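Sharing a two-burner kitchen with a roommate, how do you split the dishes?

mavville_newbie
Saturday, March 8, 2025
So I moved into a place in Mavville in January with one roommate and a kitchen the size of a closet. We get along great, except for dishes! By midweek the sink is full and we both swear it's the other person's stuff. Is there a fair way to do this that doesn't involve a chart on the fridge?

Joltside_Jo
Separate dishes, period. We did this for 8 months in a walk-up over in Joltside and the arguing pretty much stopped. I got one bowl, one cup, one fork, one spoon, and so did she, in different colors where we could find them. If your cup is dirty, you wash it or you drink out of your hands. Everything extra went in a box on top of the closet for company. Pots are harder. We said whoever cooks washes the pot before sitting down, and we stuck to it maybe 20 days out of the month lol.

panlid
get a dishwasher

vukbridge4
I'd second the separate dishes thing, but go with metal and plastic if you can, because my roommate broke three of my good plates before we switched. Thrift stores are full of it. Mine fits along one edge of the table and takes two minutes to wash.

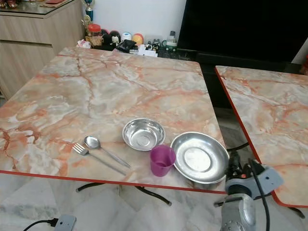
Fork, spoon, bowl and purple cup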